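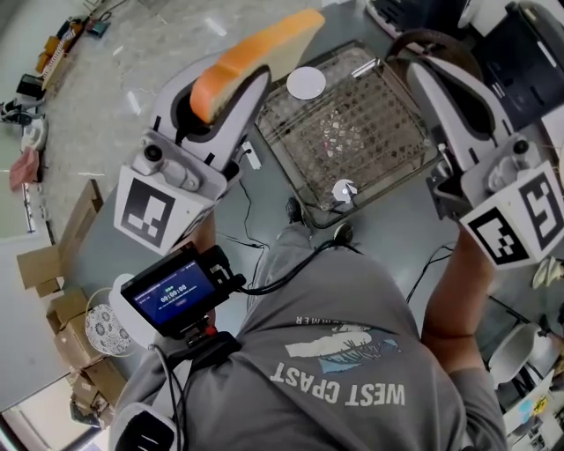
Slice-shaped piece in the left gripper, glass table in front, cables over one sleeve. A working day at Trillutberg.

1/ Right, I promised a thread on the hand-held gripper work, so get a tea. Short version: we wanted to know if you can teach a robot arm table-top jobs without the arm being anywhere near you when you record. Longer version follows, with grumbling.

2/ The way I learned to do this was teleoperation. You sit at a leader arm, the follower arm copies you, and everything takes ages. My personal best was 36 usable demos in a day and I went home with a headache. You move like you're underwater, and the robot learns to move like that too.

3/ So for Rarnmont (our project, named after a hill, long story) we went with a pair of hand-held grippers. You hold one in each hand and just do the job. The black-and-white square markers on the white housings are how we work out where each gripper is and which way it's pointing.

4/ The fingers are those pale loops. We went through a few shapes before settling. Flat ones were fine on boxes and awful on anything with a curve. The loops give a bit when they press on something, and the finger shape on the real arm has to match or the whole thing falls over at test time.

5/ Why a slice of bread? Because it's long, it's an odd shape, and people have strong habits about how to pick it up! I grab it by the end. Špela Softić takes it by the middle every single time. Both are fine, but if you train on only one of us the policy gets very confused when the slice lands the wrong way round.

6/ The glass table was Špela's idea and I complained about it for a week. Glass is horrible for vision. You get glare, you see whatever is underneath, and depth goes to mush. Her point was that homes have glass tables. Fair enough.

7/ OK, the result. We collected 576 demos, all bimanual, all pick up, pass across, put down. Same network for every run, same training time, nothing fancy. The only thing we changed was who recorded the data and how the table was turned.

8/ Turning the table mattered far more than I'd have bet. When it was always square to the person, the policy leaned on the table edges to decide where to put its hands. Rotate it so a corner points at you and it went to pieces. Mix the angles in training and most of that problem went away.

9/ Mixing people helped as well, but less. With 2 demonstrators we got most of the benefit. Adding more people mainly added more styles of fumbling, mine included.

10/ A thing I got wrong: I assumed faster demos would be worse demos. We split the data by speed and the quick ones trained a slightly better policy. My guess is fewer dithery pauses — the network loves to copy a pause and then sit in it forever.

11/ Less good news. Handovers are still poor. When both grippers are close together they cover each other's markers and the tracking jumps. We drop those bits at the moment, so the policy sees least of exactly the moment it finds hardest. Working on it.

12/ Also the timing. Getting every stream to agree on what "now" means took us longer than building the grippers. If you're starting out, do this first. Clap test, blink test, whatever you like, just do it before you record anything you care about. We binned 2 full sessions over a drifting clock and I'm still cross.

13/ Wrists, too. You don't notice the weight in the first ten minutes and by the end of the hour you really do. We now swap over often and the data got cleaner.

14/ Someone at Funden asked if any of this carries over to a different arm. We tried it on Lei, our older one, with the same fingers bolted on. Reaching and grasping were fine. Putting things down gently, no. Lei has never put anything down gently in its life.

15/ Write-up is in draft, and Špela is going through my plots with a red pen as I type. Happy to talk finger shapes or sync horrors in the replies — and if you've solved the marker-hiding thing, please, please message me.

Contact | © Trillutberg, Jan 23, 2024 | Back to top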